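August
Afroza Kumarasinghe, Nusrat Gamage and Jahangir Liyanage

3. The bread basket task

3.1 Choice of objects

The serving tasks in this study were drawn from a list of 134 small household jobs collected at the Bravthorpe site. Putting bread in a basket was chosen for the first round. It is done in most homes, it needs little explanation, and the things involved differ in shape while belonging plainly together. A person setting a table seldom thinks about the order in which rolls and loaves go in, and we wanted to know whether a fixed order could be written down that other people would accept as sensible.

Two bread items and one basket were used. The first item is a small round bun with a cracked crust. The second is a larger braided loaf with tapered ends. Real bread was tried in the pilot and given up. It dried out between sessions, dropped crumbs on the cloth and changed shape with handling, so that the loaf used in the morning did not match the one used at four in the afternoon. Artificial pieces were used from then on.

The basket is oval and shallow, with a woven base and a thick rim. A deeper bread bin was considered, but a bun placed in it could not be seen from the side, and the people who later judged the layouts needed to see both pieces without leaning over.

3.2 Table and starting layout

The table was covered with a light grey cloth. A patterned cloth had been used in the pilot and some of our judges remarked on the pattern more than on the bread. In the starting layout the basket lies near the middle of the table with its long side running from left to right. The two bread items lie to the left and in front of it, with the braided loaf nearer the front edge. The basket is empty at the start.

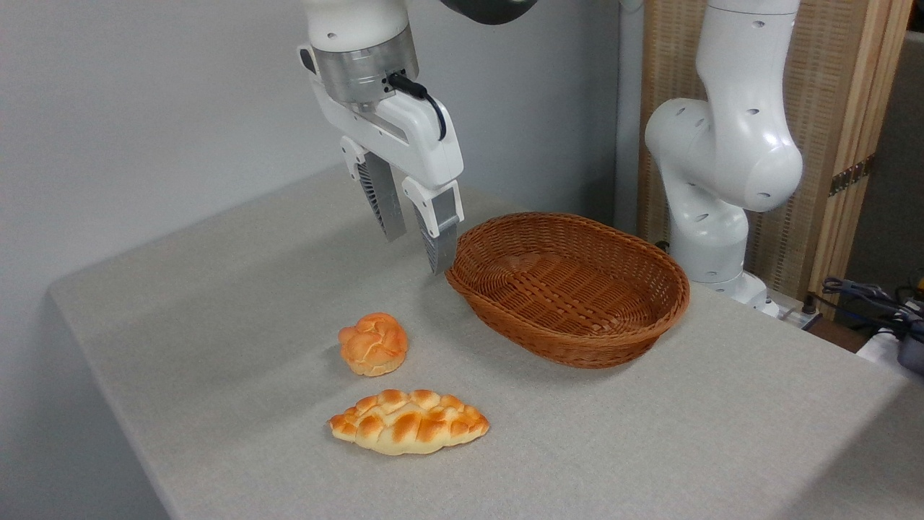
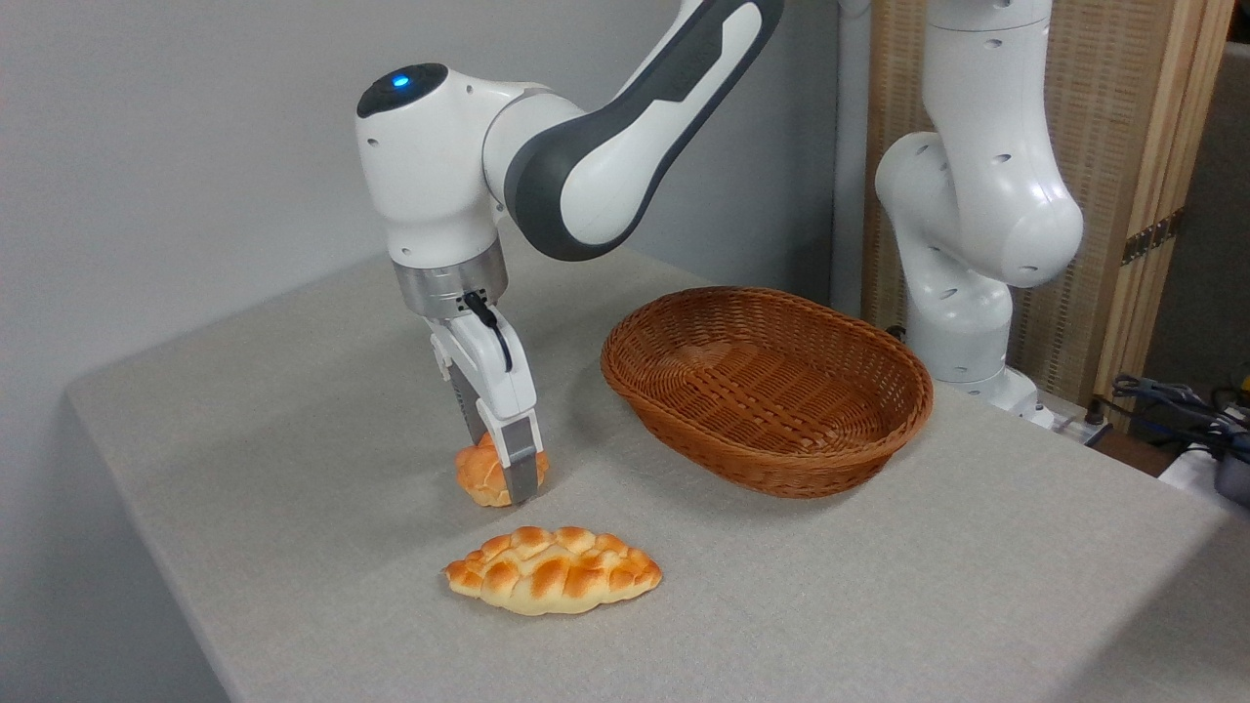 Figure 2. The bun, the braided loaf and the empty oval basket on the grey cloth. First picture: gripper open, bun on the table. Second picture: bun held just above the cloth.

3.3 Order of placing

Two orders are possible with two items. In the bun-first order, the bun goes to one end of the basket and the loaf is laid beside it along the length. In the loaf-first order, the loaf is set down along the long side and the bun takes what space remains. Both orders were written out as short instructions and given to 15 judges, who were asked which they would follow at home and whether they would correct someone who did the opposite.

Most judges preferred the loaf first, on the grounds that the bigger piece decides where the smaller one can go. Those who preferred the bun first mentioned reach: it was the piece they would pick up without thinking. Few said they would correct another person. One judge, who had worked in a hotel breakfast room, held that bread should be arranged by colour, and her answers were kept in the set.

3.4 Finished layouts

A layout was accepted as finished when both items rested inside the rim and neither leaned on the cloth. A loaf lying across the rim was marked as unfinished even where the judges found it pleasing. The full set of 1,371 judgements, covering this task and the other serving tasks, is held with the Zemwood materials and is discussed in Section 5.

Comments

Shanthi Fakir: Was a napkin ever tried under the bread? At home the basket always gets one first, and it changes how the loaf sits.

Nusrat Gamage: Only in the pilot. It slid about, so we left it out of the written instructions.

Wulan Hidayat: Loaf first in our house. I would like to see the same thing done with three or four rolls, where the order matters more.

Contact: Brinar Household Studies | Copyright the authors | Back to top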